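Shehata vs. Pusero ending – what was that?

turnbuckle_tam
So we sat through a 36-minute main event at the Allby rec center for a double count-out. Thirty-six minutes. I've had shorter dental work with a cleaner finish.

Jidov_Is_My_Dad
Disagree. Neither guy should lose before the June show. You want Pusero pinned in front of 233 people when they could do it in front of 2,000?

turnbuckle_tam
I want somebody pinned in front of me. I paid for parking.

ropebreak
The 2,000 is what they told the building. Last June they said the same and drew 296. I was there. I had a row to myself and put my coat on it.

Jidov_Is_My_Dad
Last June it rained and Jidov was hurt. Completely different card.

ropebreak
It was indoors.

mezzanine_marv
Best match was the women's opener and you're all arguing about parking. Bożena Sowa worked that knee for ten minutes and the other girl remembered to limp the whole time, even on the way out.

turnbuckle_tam
OK, fair. Sowa was great. Still want my finish.

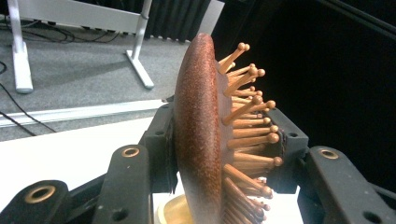
mezzanine_marv
Is the Shehata–Pusero rematch going to have count-outs?

ropebreak
They announced it as no count-out before the lights came up – you were probably already in the parking lot.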